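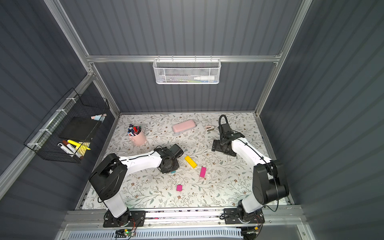

About Stillow

Stillow sorts out desks. We come to your school office, clinic, studio or spare room, work out where the pens should live, and then put them there. It's a modest trade and we are fairly serious about it.

The business started in June in the back half of a former tile shop in Dillville, when Magdolna Simon left a perfectly good job in school administration after losing one highlighter too many. She had spent years in front offices where every drawer was the third drawer, meaning the one with the dead batteries and the key to something. Pirmin Mayrhofer joined her a few weeks later with a van, a box of cable ties and strong views on drawers. We still don't sell drawers.

What we believe, if a stationery business is allowed beliefs

A desk has a floor, and most people store everything on it. We'd like you to use the walls. A wire basket tied to a side rail takes the white markers and the highlighter you reach for all day, and a mesh one hung on hooks from a crossbar will hold the overflow: the fat white marker-shaped bottle, the pens in blue and yellow-green. You can see through both, so you'll know what you own. Some clients find this confronting.

That leaves the tabletop for the things that have earned a place on it. Our usual allowance is one cup, one pencil case and one stapler. The cup can be as full as you like. We used to have a rule about that, and then we looked at our own pink one, crammed with markers and with a bright red one standing up in the middle like it was running the meeting. The rule was quietly retired.

We also approve of a printed sheet over the work surface. Ours has grey-green leaves and little brown flowers on it. Cyrill Bühler wanted plain white and was outvoted, and he has asked that this be recorded somewhere permanent.

How a job goes

We visit for 40 minutes and look at everything. Please don't tidy beforehand. We can always tell, and it all has to come back out of the cupboard anyway.

Next comes the tip-out. Every pen is tested on scrap paper and the duds leave with us. Our record from a single office is 900, set at a primary school whose name we've promised to keep to ourselves. The principal still maintains that most of them were Year 4's.

Then we put up the baskets, fill them, and show whoever sits there what goes where. A small office takes nearly 50 ties. Leonie Leitner trims the ends flush, and if you've ever caught a sleeve on one you'll understand why she's the best-paid person here.

Who we are

Magdolna Simon, founder. Answers the phone.
Pirmin Mayrhofer, fitting and van.
Leonie Leitner, fitting and finishing.
Cyrill Bühler, accounts. Would still prefer plain white.
Mechthild Nägeli, school bookings and the colour-coding question, on which she's happy to be consulted at length.

Where to find us

The workshop is open by appointment. It's behind the bakery on the Riler side of Dillville, and there's parking for two cars if one of them is small. Pens of any colour may be dropped in the box by the door. Lids on, please.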